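Boards > Makeup & Tools > Brush Care > How often do you wash face brushes?

kumden_k
I've washed my powder brush every Monday for years and the glue is giving out on the third one. Bristles in the sink each time. My sister does hers once a month and still has the same brush from high school. Is weekly overkill for powder only?

ojeda50
Weekly is fine for foundation and anything creamy. Powder can go two weeks easily. If the glue is failing you're soaking them. Don't let water get above the metal part.

dilau
Disagree on the two weeks. I break out if I skip one. It depends on your skin, so I wouldn't tell people powder brushes can wait.

ojeda50
I said can, not should. Plenty of people have no trouble.

kumden_k
I don't soak them, but I do stand them in a cup to dry, bristles up. Would that do it?

H. Katayama
Yes. Water runs down into the ferrule and sits in the glue. Dry them flat on a towel with the head over the edge of the counter, or hang them head down. I did makeup at a bridal shop through most of October last year with a set of 50 brushes, washed every night, and lost 2. Baby shampoo, lukewarm water, squeeze, lay flat.

dilau
Baby shampoo leaves a film on synthetic ones. I use plain dish soap.

H. Katayama
Dish soap is okay on synthetic. On goat hair it gets scratchy after a few washes. Check what yours is before you pick one.

pivus_2
Nobody asked, but storage matters too. An open cup in the bathroom collects dust and hairspray. I moved mine to the bedroom and they stay clean longer. Same brushes, same routine otherwise.

ojeda50
Agree with that. Also keep a spare so you aren't using a damp one in the morning.

kumden_k
Okay, going to try every two weeks, dried flat, and see if the next one holds up.

Recent in Brush Care
Synthetic or goat hair for loose powder
Loose ferrule, can I reglue it?
Is brush cleaner spray worth buying
Travel rolls that don't bend the bristles

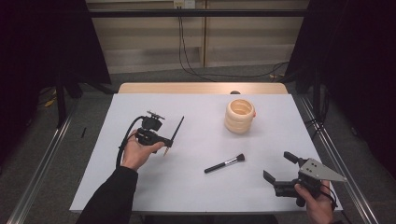

How long should a powder brush dry before it goes back in a cup?

Leave it overnight, and give a thick one a full day. Press the base of the bristles with a dry tissue, and if the tissue picks up any damp, wait longer.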